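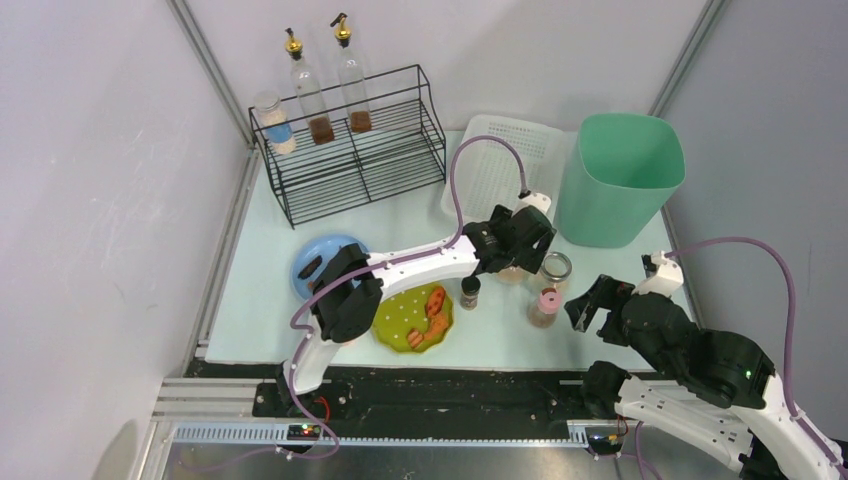
Two-arm table build, cable routing and a basket question

Igwe_shop wrote:
Second arm is finally bolted down. Both are white printed links with black joint housings, on a base of grooved aluminum rail. The pantry setup is the first job I want to get working: jars and food plates up front, wire rack at the back left, white basket and green bin at the back.

I have 396 hours of print time in this and $1167 in parts, not counting the rail, which I got from Ruairi Menzies when he closed his shop in September.

Two questions. Is the cable going to be a problem the way I have it? And would you move the basket?

gutar40 wrote:
The cable will be a problem. On the left arm it arches way up over the basket. Sooner or later it catches on one of those bottle spouts. Tie it down at the forearm and again just past the elbow, and leave the slack at the elbow only.

Igwe_shop wrote:
I had it tied at the forearm before. The wrist ran out of slack and pulled the connector.

gutar40 wrote:
Then the loop was too short. Add 40 mm and tie it again.

P. Luangrath wrote:
I disagree with gutar40. A high loop is fine if the arm never goes over the rack. I ran mine that way all last winter on a Vasuston frame and never snagged. What I would change is the two boards on the slotted rail along the front. The thin red wires are out in the open right where you lean in. Put a cover on them.

Igwe_shop wrote:
Cover is on the list. The arm does have to reach the rack though, for the bottles.

P. Luangrath wrote:
Then gutar40 is right and I take it back.

Ruaridh Innes wrote:
Leave the basket. Move the jars. You have the clear shaker with the pink lid sitting between the two grippers, so both arms want the same spot. Give each one its own half of the table until the handoff code is solid. Which supply are you running?

Igwe_shop wrote:
24 volt, one per arm. Jars are easy to move, I'll try it tonight.

3 comments

Chantelle Ndlovu: What did you print the links in? Mine cracked at the screw holes.

WJakubowski: Please post the gripper files when you get a chance.

borkberg_fan: Still think one arm is plenty for jars.
10/20/21

Filed under: Home Builds, Robot Arms, Wiring
Shares: 24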